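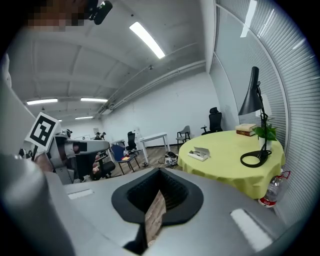
Lista de inspección - célula de manipulación Vinidgate, puesto 2
Revisión semanal, domingo, antes del arranque del turno
Alcance: brazo, pinza, marcador de referencia, cableado de suelo y zona de trabajo
Estado: C = conforme, NC = no conforme, OBS = conforme con observación

1. Condiciones previas

1.1 Brazo en posición de reposo y sin consigna activa. C
1.2 Paro de emergencia accesible desde los dos lados de la célula. C
Comentario: probado desde ambos pulsadores. El rearme exige confirmación en el armario, tal como está configurado.
1.3 Registro de la revisión anterior cerrado. OBS
Comentario: quedaba abierta la sustitución del pasacables de la muñeca. Se traslada al punto 5.

2. Pinza

2.1 Carcasa sin grietas ni juego en la unión con la muñeca. C
2.2 Tornillería de la brida, par según hoja Dretness. C
Comentario: marcas de pintura alineadas en todos los tornillos. No se ha reapretado.
2.3 Goma de la boca sin cortes ni despegues. OBS
Comentario: el borde inferior empieza a endurecerse. Aguanta hasta la próxima parada, pero conviene pedir el recambio ya - el proveedor tarda.
2.4 Interior de la cavidad limpio. C
Comentario: aspirar siempre, no soplar. El aire a presión empuja el polvo hacia los nervios del fondo.
2.5 Apertura y cierre, 60 ciclos en vacío a velocidad reducida. C
2.6 Retención de tarjeta de prueba durante 5 minutos. C
Comentario: usar solo tarjeta fina y plana. Con cantos redondeados el resultado no es comparable con el histórico.

3. Marcador y cámara

3.1 Marcador fiducial limpio y sin reflejos. C
3.2 Mástil del marcador firme. OBS
Comentario: la inclinación se comprueba contra la plantilla Popescu. Si no coincide, no forzar el mástil a mano; se afloja la base, se corrige y se repite la calibración.
3.3 Calibración cámara-pinza dentro de tolerancia. C
Comentario: 400 muestras, sin rechazos. Primera serie descartada por arrancar con el brazo frío.
3.4 Iluminación de techo encendida durante la calibración. C

4. Entorno

4.1 Cables y regletas fuera de las zonas de paso. NC
Comentario: reordenar el cableado entre mesas y fijarlo al suelo con canaleta baja. No basta con cinta.
4.2 Sillas y mobiliario auxiliar fuera del radio de giro del brazo. C
Comentario: medir con el brazo extendido. El radio que figura en el plano antiguo no incluye la pinza.
4.3 Líquidos alejados de equipos y conexiones. OBS
Comentario: las botellas de agua, siempre cerradas y lejos de las regletas.

5. Pendientes

5.1 Pasacables de la muñeca: pieza recibida de Flernar, referencia correcta. Montar con la célula consignada.
5.2 Goma de la boca: pedir dos unidades.
5.3 Canaleta de suelo: ejecutar antes de volver a velocidad nominal. Hasta entonces, límite al 70 % en el controlador.
5.4 Actualizar el plano de la célula con el radio real.

Resultado: apta con limitación de velocidad. El límite se retira al cerrar 4.1, con nueva comprobación de 1.2 y 3.3.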